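Club report: Is a folded shirt worth a semester?

The Kestport robotics club has a new project, and I went in on Thursday expecting to be talked out of my doubts. I came home with about half of them.

For readers who missed the spring issue, the club used to build small wheeled robots and drive them into each other. It was loud, parents came, and the rules fit on one page. This year the students voted to try household work instead, starting with laundry. They have two arms set up over a padded gray surface, and the goal is to have the pair lay out a sports kit, fold it, and put it on a pile. The kit is a basketball jersey and a matching piece in red and white. The club calls the project Cakon, a name that was picked by ballot and that I have given up asking about.

Krishnamoorthy Krishnan, the club's faculty adviser, warned me at the door that I would be bored. He was right for the first half hour. Most of the work at this stage is a student guiding the arms through the same motion, over and over, while another student writes down which tries to keep. They have 496 tries logged so far. Krishnan told me 37 of those are ones he would show to a visitor. I asked what was wrong with the others, and he said mostly sleeves that aren't there. A basketball jersey has armholes and no sleeves, so the folding steps the students had worked out on T-shirts had to be thrown away and started over.

I asked why they didn't just use a T-shirt, then. The answer was that the Nandeck meet, where the club wants to enter in the winter, draws the garment out of a bin. You fold what you get. Fair enough, but it does make me wonder how much of a semester should go into one jersey that may never come out of the bin.

The part I liked best was watching the feed from the wrist. Up close, a piece of clothing stops looking like clothing. You get an edge, a seam, a lot of red, and two fingers that have to decide where to close. The students argued for ten minutes over whether a hem or a corner makes the better first grab, and it was a real argument, with people getting up to point at the monitor. 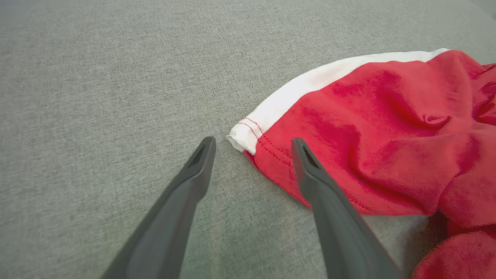
Wrist view: open fingers beside the white hem band and its red stitching.

The hem side won, by the way, though I couldn't tell you on what grounds. One student said corners slip. Another said corners slip only if you come in too steep. They agreed to try both next week and write it down, and I would like to see them hold to that. A club that keeps good notes on its failures is doing something useful even if the shirt never gets folded. A club that keeps the best try and plays it for parents at open house is doing something else, and I have sat through enough open houses to know which one is more common.

There was also a long stop while the group worked out where the jersey should start. If it always goes down in the same spot, with the letters facing the same way, the arms will get good at that spot and those letters. Krishnan knows this. He has the students put it down a little crooked on purpose, and he has told them to quit smoothing out the wrinkles first. Some of them still want to tidy it. I don't blame them, as it's hard to watch a machine go after a wrinkled shirt and keep your hands in your lap. 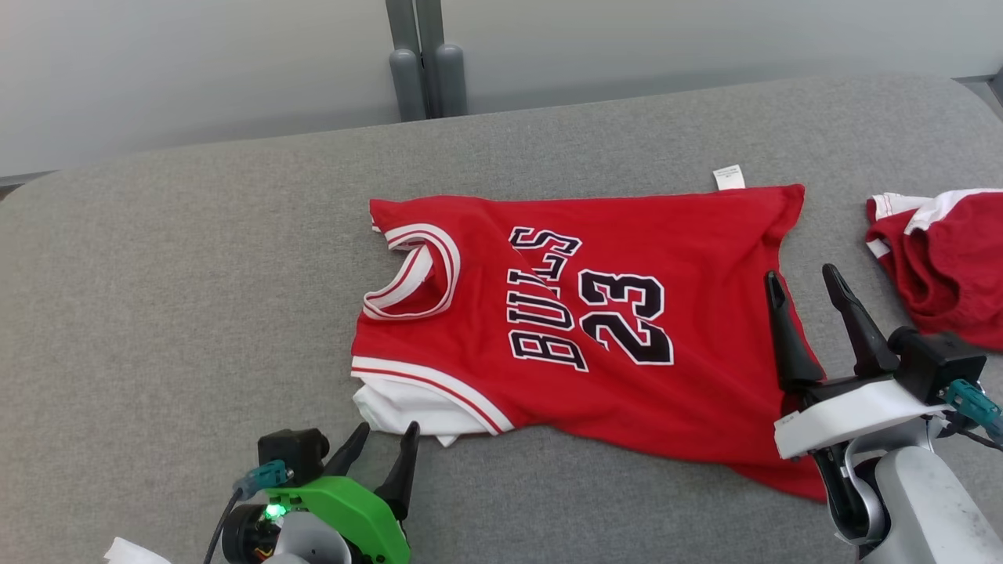
Jersey laid out a little askew on the gray surface, with an arm on either side.

Now for the question I brought with me. Who needs this? A ten-year-old can fold a jersey in a few seconds, badly, and the jersey will survive. The arms take much longer, and they need two students to look after them. When I put this to the group, a junior told me that the wheeled robots weren't useful to anyone either, and that at least cloth is hard. I wrote that down because it's the best case I heard all evening. Cloth is hard. It changes shape when you touch it, and what worked on one try may not work on the next. If the students come away with a feel for that, I'd call the time well spent.

What I don't buy is the line on the sign-up sheet, which says members will "build the home helper of tomorrow." They will do no such thing, and the students I talked to know it. I asked Krishnan if the wording could be changed. He said he hadn't written it and would see what he could do.

Toward the end of the evening they moved on to the two-handed hold, where one arm takes an armhole and the other goes for the hem at the far end. The idea is that a fold should start from cloth that is already straight. It sounds simple until you watch two people try to agree on how hard to pull. The club has 3 ways of doing it on the whiteboard, and 2 of them have question marks.

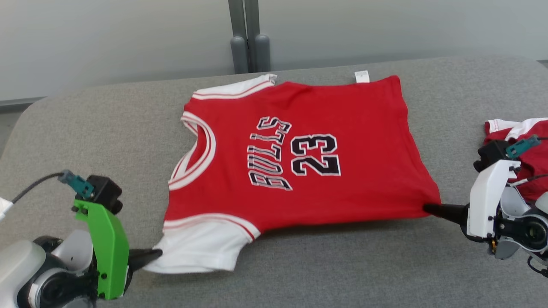
The two-handed hold, with the left gripper on the armhole trim and the right at the hem.

I stayed until 8:30 and missed the last group, who were going to work on the pile. I'm told the pile is where most teams lose points at Nandeck, so I plan to go back and watch that part before I say anything more.

A few practical notes. The club is open to anyone in grades nine through twelve, and you don't need to know how to code. They could use clothes, the plainer the better, and in sizes other than adult large. Please wash them first. They also want a second person who can take notes, and if your kid is the careful type who likes catching mistakes, send them over. The Akl trip is still on for members who have turned in their forms, and the forms are in the tray outside the lab.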